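Zaidi Table Oil – User Guide
Section 4: Care of the Oiled Tabletop

4.1 Before you begin

Read this section to the end before you open the tin. The work is easy, but the oil does not wait for the person who must go back and look for a cloth.

The room should be between 15 and 25 degrees, and the window should be open a little. Do not work in direct sun. Under a strong sun the oil becomes sticky on the surface while the wood under it is still thirsty.

You will need:
Zaidi Table Oil, 200 ml
2 cotton cloths without fluff
Fine sanding pad (the grey one from the Windine care box)
A metal bucket with water
Rubber gloves

Note: One tin of 200 ml is enough for one table of normal family size. For the long Gusinine table please take two tins.

4.2 Cleaning and oiling

1. Take everything away from the tabletop. Small things of every day are easily forgotten, and a packet or a jar which stays in one place for months can leave a paler patch under it.
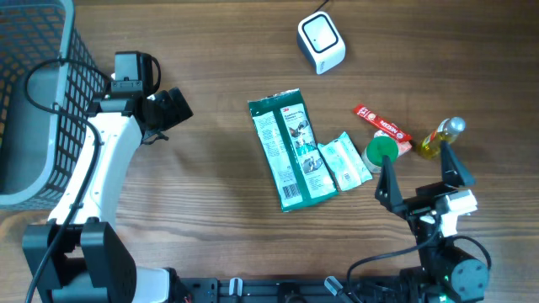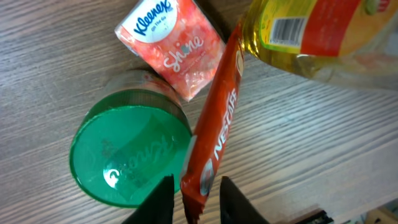
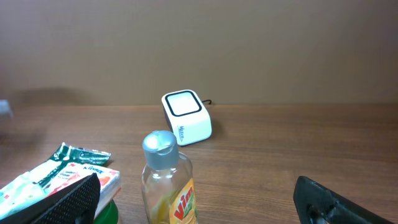
Wood-grain tabletops with small things on them.

2. Wipe the top with a cloth which is only slightly damp. Go always along the grain. Let it dry overnight.

3. Rub lightly with the sanding pad, again along the grain. Remove the dust with a dry cloth.

4. Shake the tin for one minute. Pour a small quantity on the cloth – never directly on the wood.

5. Spread the oil thinly, beginning at the far edge and coming towards you. The ends of the boards drink more than the middle, so look at them twice.

6. Wait 21 minutes. Take off all the oil that still lies on the surface. If you can see your finger mark in it, there is too much.

7. Leave the table free for one night. For the first two weeks put no wet glasses on it.

Caution: Cloths with oil on them can catch fire by themselves. Lay them in the bucket of water immediately after use and dry them flat outside. Do not press them into a bin.

Caution: This oil is for solid wood and real veneer only. On laminate it will not go in and the surface stays greasy.

4.3 How often

A kitchen table needs oil two times a year – we suggest April, and again before the heating season. A desk can wait longer. Drop some water on the wood: if it makes a dark spot within a few minutes, it is time.

Tables from the Stanaldale workshop made before 2000 were waxed. For these, see section 6.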